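Print this page | E-mail this page

Workshop notebook – footwear bench, Miltgate
Saturday, start 8:40

Carried on from the last entry. The job is the same: get the Simard shoe samples into some kind of order so that a person can find a pair without opening every box. The Vasiliu list says 374 pairs in the back store. I am not checking that number today. I only want the laying-out method settled before the rest comes over from Flullside.

First two styles out, the cream slides and the black canvas low-tops. Both set down in pairs, slides on the left, sneakers on the right, heels toward me. I had been putting toes forward up to now, and it is worse. With the heels toward me I can get two fingers into the back of a shoe and lift it without knocking the next one over.

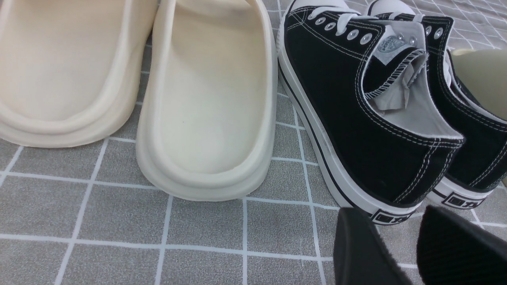 Slides and low-tops side by side. Tissue still in the sneaker.

Notes on the slides. They are light and they push around easily. If one gets bumped it goes into its neighbor and the pair ends up crooked. Leaving a narrow gap is enough. The footbed marks easily too. There is a tiny dark speck on one, near the middle. Tried a dry cloth in one corner of the sole first, no change to the finish, so dry cloth is fine. Do not use the spray on cream. Write the speck on the card and move on, it is not worth holding the pair back.

Notes on the low-tops. Leave the tissue in. I took it out of a pair last week and the collar folded in on itself by the afternoon, and after that it would not sit straight on the shelf. If the paper is torn, replace it with one loose ball, not two. Laces stay as they came.

10:15 – stopped to sort out floor space. The plan had been to keep everything on the bench, but 374 pairs will not go through on one bench in any sensible time. Need a staging area for boxes waiting and another for boxes done, and they have to be far enough apart that they do not get mixed. That happened at Flullside in September and it took most of a day to undo.
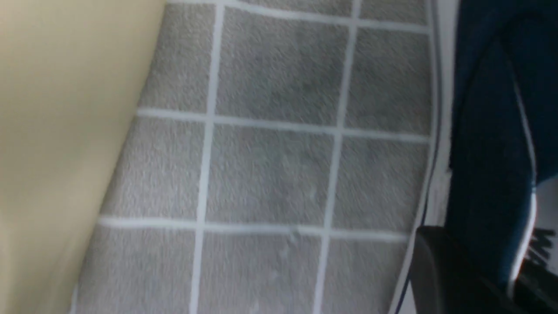

Boxes waiting should go on the side nearest the door, boxes done on the far side, lids on, label out. I thought about taping lanes but the tape leaves glue and we would be asked to clean it off. The carpet tiles have white lines between them already, so I will use those: one stack to a tile, nothing across a line. Stacks no higher than the knee. Anything higher leans, and the Simard lids are weak at the corners. Loose tissue goes in a bag straight away and not on the floor.

Walked it through with empty boxes and it works well enough. The only slow part is turning around with a full box, so the cart has to stay out of the way until the end of a run.

11:30 – back to the bench. Compared the two styles for shelf width. I had hoped to give every pair the same slot and forget about it. The slides have a thick rim all the way around the heel and do not nest into each other, so there is nothing to gain by turning one of them. The sneakers could go heel to toe if we get short of room, but then the heel patch only shows on one shoe and it is the quickest thing to look for. Leave them straight. 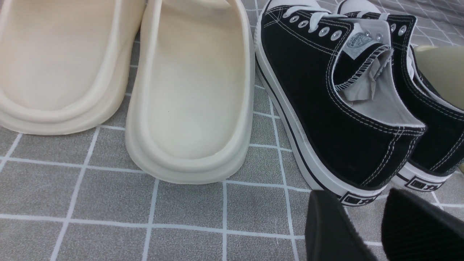
Heel ends. Thick rim on the slides, black patch on the sneaker.

Card order for each pair, same as on the Vasiliu sheet: style, color, size, marks, shelf. Pencil only. Cards go inside the box, on top of the tissue. I have 200 cards cut and there are 2,000 blanks in the drawer, so no need to order.

1:20 – cleared the sneakers and slides to one side to check slot spacing against the grid on the bench. The white lines are good for squaring things up. Start from a line, never from the edge of the bench. Did it twice and wrote down the second set. Numbers are on the shelf drawing and not repeated here. 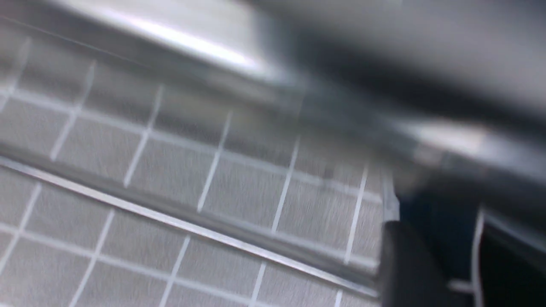 Grid lines on the gray surface, clear strip lying across.

One thing to watch: looking through anything clear at an angle, the lines seem to jump where they pass under it. Read from straight above.

Still to do:
– shelf labels, bigger print than the last lot
– ask Flullside whether the other slide colors are coming in the same boxes
– 2 more bags for tissue
– find out who has the key to the back store on weekdays
– rewrite the color column, "cream" and "off-white" are both in use for the same slide

Stopped at 3:10. Slides boxed first, then the low-tops, lids on, both on the done side.

Miltgate Workshop Notes | Contact the workshop | © Miltgate | Back to top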